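Skornbridge Endurance Pit Cart - Zapata Series

Item 856
Sold and shipped by Selska Motorsport Supply

If you have ever spent a long night in an endurance paddock, you already know how much of the race happens on foot. Somebody is always walking back to the trailer for a torque wrench, or brake pads, or the good flashlight, and by the time the sun comes up those walks have added up to a real hike. The Zapata cart was built for crews like that, and we're awfully fond of it. It rolls out to the wall in the morning with everything you packed in it, and it stays put until the checkered flag.

The frame is welded steel with a powder coat finish, in black or signal red. Up top you get a flat work surface with a raised lip, so sockets don't go wandering off when someone leans on it (and someone always leans on it). Underneath are four drawers on ball bearing slides, plus a tall side bay that takes a breaker bar, an air gun and a coiled hose without much arguing.
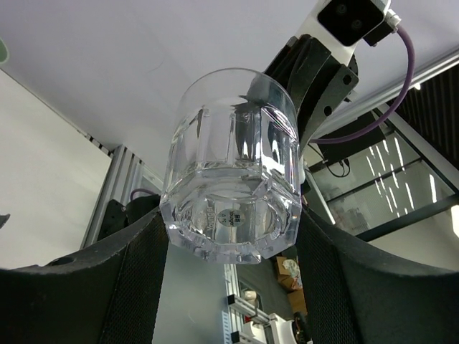 The cart weighs 282 pounds empty and carries up to 800 pounds with the load spread evenly. The front casters swivel and lock, and the rear wheels are fixed, with wide pneumatic tires that do much better over gravel and broken concrete than the hard little wheels we used to sell. Please check the tire pressure before you load up - we get more calls about a cart that pulls to the left than about anything else, and it's nearly always a soft tire.

Flor Henao, who looks after our paddock equipment, took one to a 12-hour club race at Fludilden in September and came home with a page of notes. The drawer latches on the current version came straight out of that weekend. They now close with a firm click and can be opened with gloves on, and the handle sits a little higher so tall people aren't stooping all day.

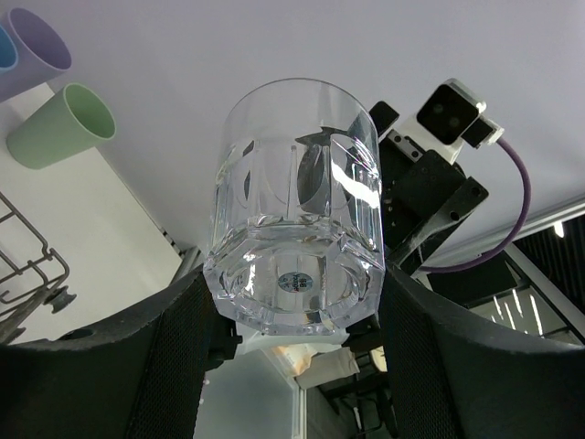

You can add a fold-out tire rack, a canopy pole mount or a lockable lid, and all three bolt into holes that are already drilled. The tire rack holds one full set of race wheels. If you bought the older 332 cart from us, the canopy mount will fit that one too, but the lid won't.

Carts ship by freight on a pallet, partly assembled. Plan on two people and an hour or so to put on the wheels and handle. If you'd like to talk over drawer layouts or ask about team colors, call the shop and ask for Leidy Llanos, who has packed more of these than the rest of us put together.

Page updated December 2022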